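Mallov (software)

Category: Robot software | Motion control | Manipulation planning

Mallov is a control and planning package for robot arms that pick up thin, flat objects from a table or other level surface. It takes in pictures from two or more cameras, estimates where an object lies and how its rim is placed, and produces arm and gripper motions intended to raise one side of the object far enough for a finger to pass beneath it. The package is maintained by the Radgate workshop and is used mainly in teaching and small research projects.

Background

Flat objects are awkward for a two-fingered gripper. A mug or a box offers two opposite sides to close on, but a plate or saucer resting on a surface may leave only a few millimetres between its rim and whatever is under it. A gripper that comes straight down tends to push the object away or press it into the surface, and an error in height too small to matter with a mug can be enough to stop the arm altogether.

The first version of Mallov was written as a set of scripts around Canik, an older motion library that Radgate already used for sorting tasks. Canik could plan a path to a fixed point and follow it, but it had no notion of contact. It treated any unexpected force as a fault and halted. The early scripts got round this by switching the fault check off for short periods, a practice that was dropped when the contact controller was written.

Structure

The software is divided into four processes that exchange messages over a local network. They can be run on one computer or spread over several.

The perception process receives the camera pictures. It finds the outline of the object, fits an ellipse to it and works out the tilt of the plane in which the rim lies. A wrist camera and a fixed camera are handled by the same code, with separate calibration files. When the two disagree on the position of the rim by more than a set distance, the process reports both values and leaves the choice to the planner.

The planner chooses where on the rim to make contact and from which direction to approach. It scores candidate points by how far the arm must travel, how close each joint comes to its limit, and whether the gripper housing would strike the surface before the fingertip reached the rim. The default setting tests 249 candidate points. The number can be lowered on slow computers, but sparse sampling may miss the only usable approach when the object is close to the edge of the work area.

The controller carries out the motion. Away from the object it follows the planned path by position alone. Near the object it changes to a mixed mode in which height is governed by measured force and sideways motion is still governed by position.

The fourth process, named Su, is a recorder. It stores camera pictures, joint angles, commanded motions and messages against a common clock, and can play them back at any speed. Su was added to help with fault finding and later became the part of the package most often used by itself. Several users run it with controllers of their own.

Control sequence

A lifting attempt passes through five states: look, approach, touch, tip and grasp. The controller moves to the next state only when a stated condition has been met, and each condition is written in a plain text file which the user may edit.

In the look state the arm is held still while the perception process gathers an estimate. The approach state brings the fingertips to a stand-off point beside the rim. The touch state lowers or advances one finger until the force reading rises above a threshold. In the tip state the finger moves along a short arc, keeping the force between an upper and a lower bound, so that one side of the object comes up. The grasp state closes the gripper on the raised rim.

If a condition isn't met within the time allowed, the controller returns to the stand-off point and asks for a fresh estimate. After three returns it stops and waits for the operator. Versions before 2.0 went back to the look state without withdrawing the arm first — a fault that caused some objects to be dragged, as the wrist camera was often too near the object to see the whole rim.

Test recordings

Radgate keeps a library of recordings made with Su for checking new versions. At the last release it held 2233 attempts, of which 1226 were made on carpeted surfaces and the others on bare board or rubber matting. Each is stored with the settings in force at the time, so that the perception and planning stages can be run again on the same pictures and the results compared. The contact stage can't be checked in this way, since the forces depend on what the arm did at the time, and it is tested on a real arm before each release.

Recordings are labelled by hand with the state of the object at the start and end of the attempt. Labelling is done from the fixed camera where there is one. The wrist view is used to settle doubtful cases, chiefly those in which the finger hides the rim from the side.
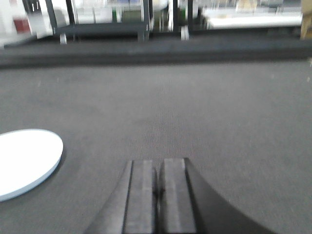
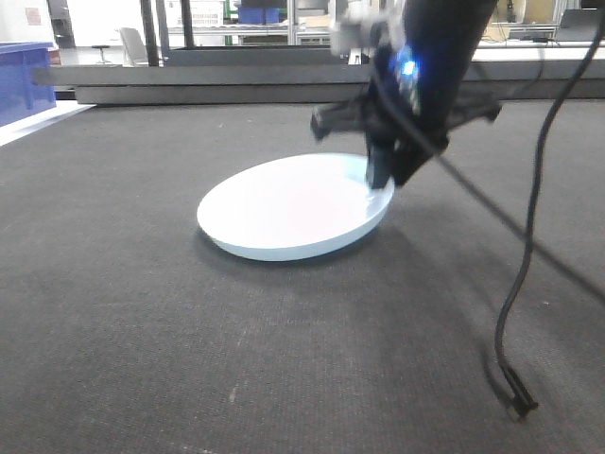
White disc to the left of the open fingers, wrist camera (first); fingertip at the raised right rim of a white plate, fixed camera (second).

Known limitations

The rim estimate is least reliable for glossy white objects under strong overhead light. Highlights on the face can be taken for part of the outline, and the fitted ellipse then comes out too small. The manual advises shortening the exposure time and, where possible, giving more weight to the fixed camera.

Soft surfaces present a different problem. Carpet gives slightly under the fingertip, so the force rises slowly and the touch state may end late. A separate set of thresholds for carpet has been supplied since version 2.1, but it was tuned on low-pile material and has to be adjusted for anything deeper.

The planner doesn't model cables. A cable that hangs from the arm or lies across the work area is neither avoided nor reported unless the user marks out the space as forbidden. Transparent objects aren't supported, and nor are objects with a rim that is far from circular or oval, although an experimental outline fitter for square dishes has been available since November.

Tools

The package includes a viewer that shows the camera pictures beside a graph of force and a list of state changes. Dragging a marker along the graph moves every panel to the same moment. A command-line tool compares two recordings and prints the first point at which their states differ.

A simulator is also supplied. It is meant for checking paths and joint limits, and its contact model is too simple for choosing force thresholds. Recordings from the simulator carry a mark in the file header, and the comparison tool gives a warning if one is set against a recording from a real arm.

By default Su closes a recording file after 3000 messages and starts another. The files are joined again on playback. The limit was introduced after a power failure damaged a single large file and made a full session unreadable.

Versions

Version 1.0 contained the perception process and the planner, and used Canik for all motion. Version 1.4 added Su. Version 2.0 replaced the Canik motion code with the present controller and introduced the editable state conditions, and settings files from earlier versions have to be converted before use. Version 2.1 brought the carpet thresholds and support for more than one fixed camera. Canik is still needed to build the package, as the planner uses its joint limit tables.

See also

Canik
Force control
Grasp planning
Camera calibration

Last updated: September 2021

Print this article | E-mail this article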